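September, past eleven at night and I should be asleep, but what a day at the workshop! The new jaws are on both grippers and they close properly at last. Tülin filed the hinge plates while I redid the screws (M3s again, the Reltitz ones were too long), and by teatime we had two working hands to play with. I grinned like a child.
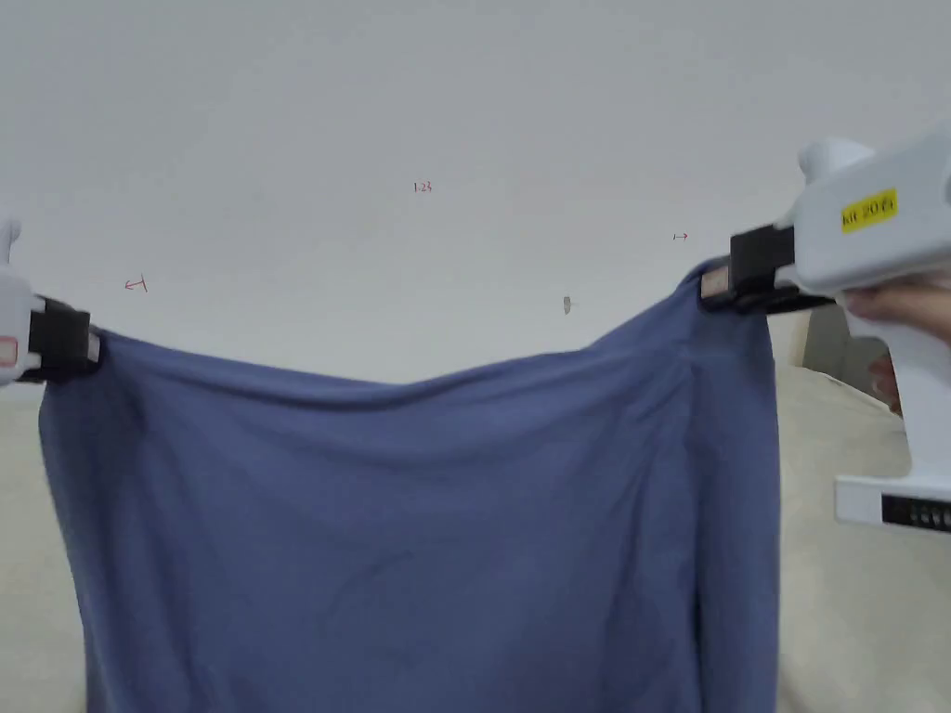
Photo: Ferhat Canpolat

The blue cloth was my favourite bit. A grip at each top corner, plain squeeze handles, no motors yet, and I could feel the weight of it through the trigger. Jotura, as we're calling the whole thing, will need to know that feeling one day. I've written "pad grip, corners" in the notebook and underlined it twice.

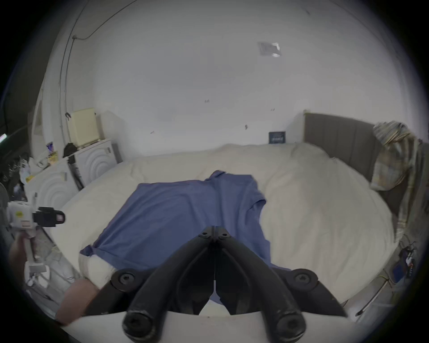

Finger length is what I keep going back and forth on. Tülin wants them 9 mm shorter, I want them left alone until we've tried sleeves and collars. A blue short-sleeved shirt flat on the duvet is a good test for that, with one sleeve hanging over the side of the bed and just asking to be picked up. She may be right about the tips, mind. 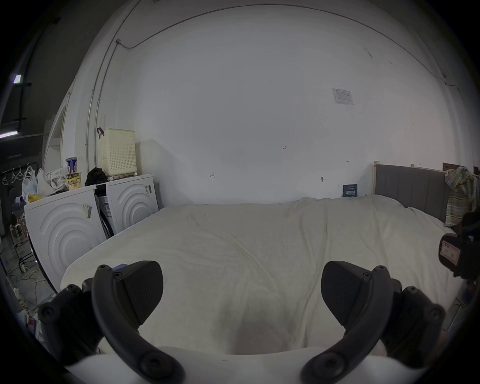
Wiring next, and the little motors from Fuchs, which ought to be here any day. I've spent around 97 on parts this month and don't regret a penny! Once they're in I'd love to have a go at hanging things up, and four white hangers on the rack will do nicely for a start. Must ask Tülin for her good crimping tool. Also find the spare hinge pins.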